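Plumach Denim Repair Opens Its Second Mending Room in Vaten

VATEN — October 31, 2023 — Hi, it's Leopoldo Ayala from Plumach, and I have news I've been sitting on since August. We're opening a second mending room, on Cárdenas Street, and you're all invited!

If you've been to our first place you know how tight it gets. We had 40 garments waiting on one shelf this summer and I was folding jackets on my knees. The new room has 8 work tables, a proper pressing corner and a wall of thread drawers that I'm a little too proud of.

We take denim of any age — jeans, jackets, skirts, overalls, that shirt you wore through at both elbows. Bring it washed, please, with the pockets emptied (I've found car keys, twice). Every piece gets spread out on a table and looked over before we quote you a price, and small tears are usually ready in 2 days.

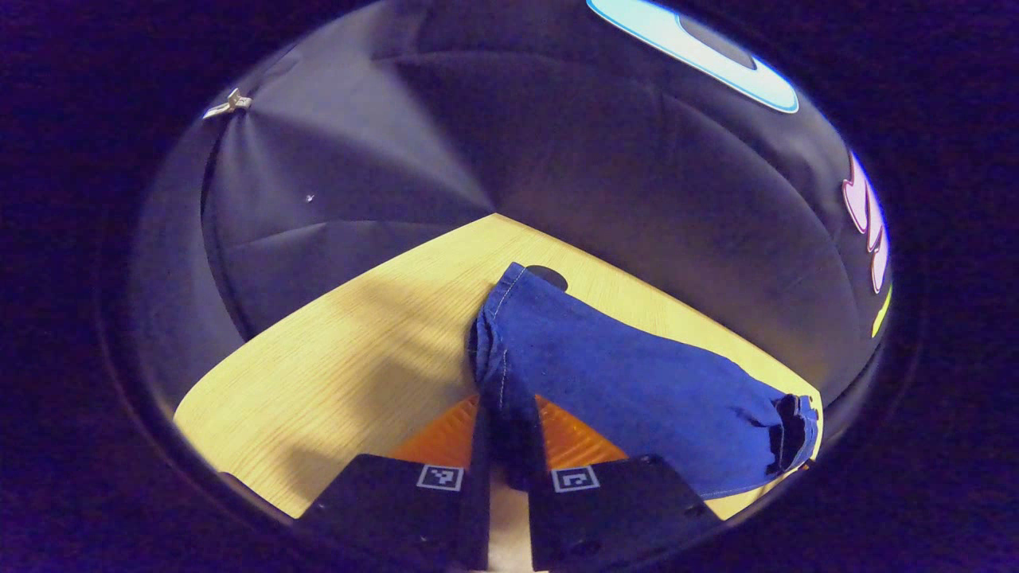
Our friends at Zorkard have given us 200 spools of topstitching thread for the opening, in golds, rusts and a very good navy, so if you'd like your repair to show, now's the time to ask. Prefer it invisible? We do that too, it just takes longer.

Walk-ins are welcome all opening week. For press visits, ask for me at the front counter.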